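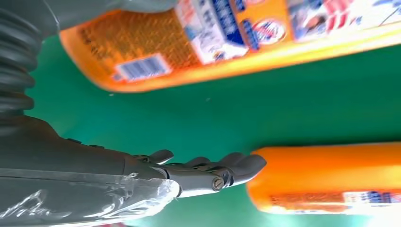 # Beschaffungsakten zu Rüstungsaufträgen auswerten: Zahlungswege nachzeichnen

Stand: 2023-01-10

Die Anleitung richtet sich an Redaktionen und Archive, die Vertragsunterlagen aus Marine- und Heeresaufträgen vorliegen haben und Provisionen an Vermittler belegen wollen. Als Beispiel dient der Bestand Gutdale: 199 Dokumente zu einem Auftrag über Patrouillenboote, Auftragnehmer Randwood, Vermittler Lovitz.

## Voraussetzungen

- Hauptvertrag mit allen Nachträgen
- Zahlungsplan und Abnahmeprotokolle
- Registerauszüge der beteiligten Gesellschaften
- Tabellenkalkulation mit Filterfunktion

Originale bleiben unverändert. Gearbeitet wird auf einer Kopie, deren Prüfsumme im Protokoll steht.

## 1. Dokumente erfassen

Jedes Dokument erhält eine laufende Nummer und eine Zeile in der Tabelle. Pflichtspalten: Nummer, Datum, Aussteller, Empfänger, Betrag, Währung, Fundstelle. Fehlt ein Datum, bleibt die Zelle leer. Vermutungen gehören in die Spalte „Bemerkung“.

Schreibweisen von Firmennamen werden wörtlich übernommen und in einer zweiten Spalte vereinheitlicht. Im Bestand Gutdale erscheint Lovitz in vier Varianten, eine davon mit abweichender Rechtsform -- sie erwies sich im Registerauszug als eigene Gesellschaft.

## 2. Zahlungsplan abgleichen

Jede Rate des Hauptvertrags wird einem Meilenstein zugeordnet: Kiellegung, Stapellauf, Werftprobefahrt, Übergabe. Raten ohne Meilenstein werden markiert. Typische Bezeichnungen sind „technische Unterstützung“, „lokale Vertretung“ und „Marktstudie“.

Eine Marktstudie über 900.000 Euro, die 160 Tage nach Vertragsschluss abgerechnet wird, ist erklärungsbedürftig. Ein Beweis für eine Straftat ist sie nicht.

## 3. Empfänger prüfen

Für jeden markierten Betrag wird geklärt:

1. Wann wurde die Gesellschaft gegründet?
2. Wer war zum Zahlungszeitpunkt zeichnungsberechtigt?
3. Liegt ein Leistungsnachweis vor?
4. Wurde der Betrag weitergeleitet?

Stichtag ist immer der Tag der Zahlung. Aktuelle Registerauszüge führen hier häufig in die Irre, chronologische Auszüge kosten mehr, sind aber nötig.

## 4. Belegkette bewerten

Bewährt hat sich das Schema nach Usman:

| Stufe | Bedeutung |
|---|---|
| A | Vertrag, Rechnung und Kontobeleg vorhanden |
| B | zwei der drei Belege vorhanden |
| C | nur ein Beleg |

Veröffentlicht werden Angaben der Stufe A, Stufe B nur mit zweiter, unabhängiger Quelle. Stufe C dient der weiteren Recherche.

## 5. Konfrontation

Betroffene erhalten konkrete Fragen mit Betrag und Dokumentdatum, jedoch keine Kopien -- Stempel und Randnotizen können die Quelle verraten. Die Frist wird schriftlich gesetzt, die Antwort vollständig abgelegt.

Korrekturen zum Schema bitte an Abimbola Edet. Die Tabellenvorlage wurde zuletzt im Oktober geändert, ältere Fassungen enthalten die Spalte „Währung“ noch nicht.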